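3. Cups, Holders and Table Layout

3.1 The cup set

The cups in the Dostero set were picked to differ in the ways that matter when someone puts drinkware away: whether there is a handle to hang by, whether the cup is tall or short for its width, and whether the outside gives a good grip. In the earlier Zunbridge survey, 2,000 households were asked what stands on the kitchen counter after breakfast, and the most common answer was a mix of cups that did not match. We kept to that. The set has white cups, light blue cups, an orange-red one, and a tan cylindrical cup with a wood look. The tan cup is the one most often treated as a container. Coders described it as a place to keep a stirrer or a straw as often as they described it as something to drink from, and the coding sheet was changed in May to allow both readings.

Two holders were used. The first is a black wire rack with a wooden dowel handle on top. The second is a light wood mug stand with a round base, an upright post and short pegs. Both kinds are common in small kitchens, and they ask for different things. A wire rack takes a cup at an angle and keeps it close to its neighbor. A mug stand spreads the cups around a post, so a badly chosen first peg can get in the way of the next cup.

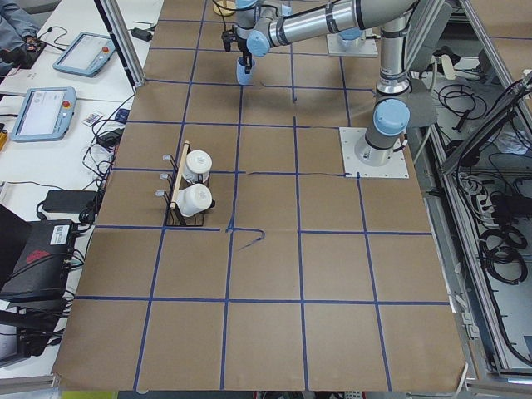
The work surface was a large table covered in brown paper and marked into cells with blue tape. Cells were laid out by eye against the table edge and are close to square. We did not try for exact cells, as the coding scheme only asks which cell an object mostly occupies and whether its base touches a tape line. Brown paper was chosen over a cloth after early tests in which narrow cups caught on the weave. It creases with use, and Szekeres noted in the log for 13th January that a cup standing on a crease can lean enough to be coded as tilted when it has only been set down in a bad place. The sheet therefore has a separate entry for "leaning, supported by surface."

3.2 Positions of a cup

Each cup is given one of five positions: standing, inverted, lying, hung by the handle, or hung over a post. The last two are often lumped together in home-storage studies. We keep them apart. A cup hung by the handle swings and takes up room beside the holder – a cup turned over a post takes up almost none, but it blocks whatever is under it.

Anything placed in a cup is recorded with the cup and given no position of its own. A straw that sticks out above the rim is noted, because it raises the height of the cup and rules out stacking. 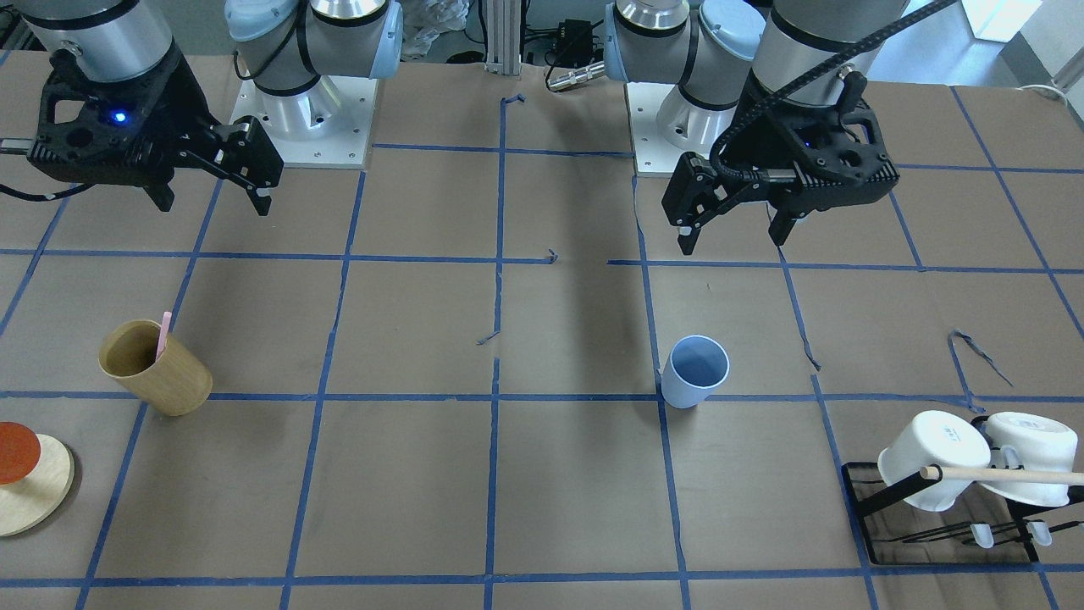

Cordier's sheet for kitchen observation, which ours is based on, treats a cup with something in it as "in use" and leaves it out of the tidying count. We found this too strict. Of the 134 arrangements coded, 61 had at least one cup with an item inside, and dropping them would have removed most of the arrangements in which the cups were close together. We marked them and kept them in.

3.3 Standing next to a holder

A cup on the table beside a holder is hard to read. It may be waiting for a peg, or it may be where it is meant to stay. The two coders, Szekeres and Salinas, disagreed on this point more than on any other, mostly where the cup had no handle and so could not be hung in the usual way. Figure 2 gives an arrangement of this type.

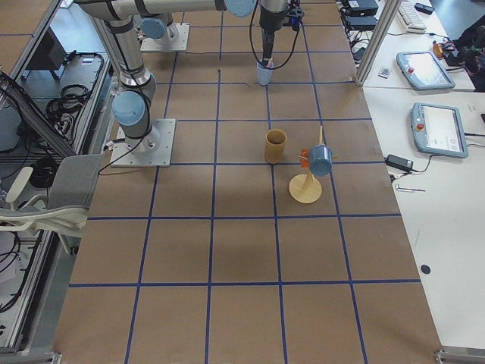 Figure 2. Tan cup standing upright near the mug stand, with a light blue cup hung sideways from the post.

After discussion we settled on distance. A cup in the same cell as a holder, or in a cell that shares a side or a corner with it, is coded "beside." All others are coded "apart." The rule says nothing about intention, and it brought the two coders into line on all but 2 arrangements. Those were left as split codes in the data.

Holders that sit across a tape line are assigned to the cell with the larger part of the base. For the wire rack, which has no solid base, the feet are used.

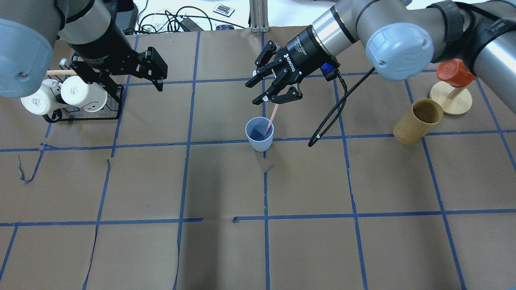
Should a cup that has been turned over a post be counted as put away?

We count it as put away if it rests on the post without touching the table, whatever the shape of the cup. Sulter's home-storage guide would leave out cups without handles, but for our purposes the table space is free again, and table space is what Section 4 measures.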